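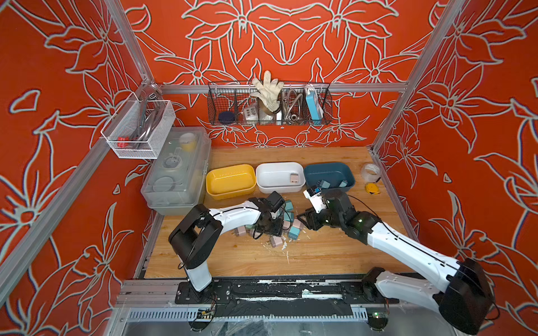
Progress report no. 2 to the Premstead Small Projects Fund, 12/10/25
From: Béla Katona, Humton shared workshop

The sorting bench is built, it is bolted down, and it has used up less of your money than the coffee budget would lead you to expect. Both arms share one rail along the front edge of the table, and behind them stand the yellow, white and blue bins that the whole job revolves around. The flowered wall panels were Mawar Hidayat's choice and won the vote by a wide margin. I voted for gray. The wire basket on the back rail was meant for spare parts and has become a general residence, currently including a work glove and a power bank.

The task is the one in our application: plug adapters go in as a heap and come out by color. Since August we have logged 3,504 pick attempts. Saodah Tarigan keeps the log and will send it to anyone who asks, and to some who don't.

Spending so far:
Frame, rail and fasteners: $300
Bins and baskets: $114
Wall panels: donated

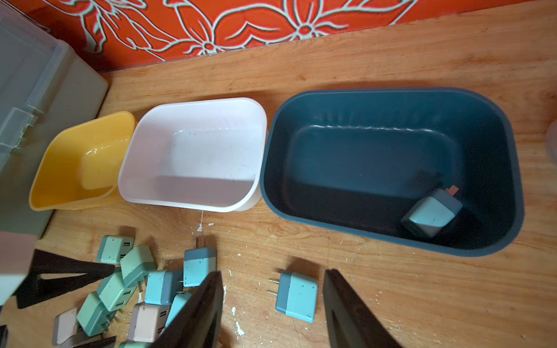
The wrist cameras took longer than planned. Irfan Ginting rewrote the mounting bracket twice and the calibration script more often than that – he has asked me not to give the number. Teal against blue remains the hard case, and Ratih Yusof wants better lighting before anyone touches the software again. She is probably right, and lamps are cheaper than Irfan.

We are six weeks behind the schedule in the application, which I wrote in an optimistic mood. Still to do:
Second set of gripper pads
Lighting over the bins
A proper emergency stop label, as the current one is masking tape

We request no extra money at this point, only the extension Mawar discussed with your office. The Mernadcombe group would like to see the bench run before they build theirs, and we have told them to bring their own adapters.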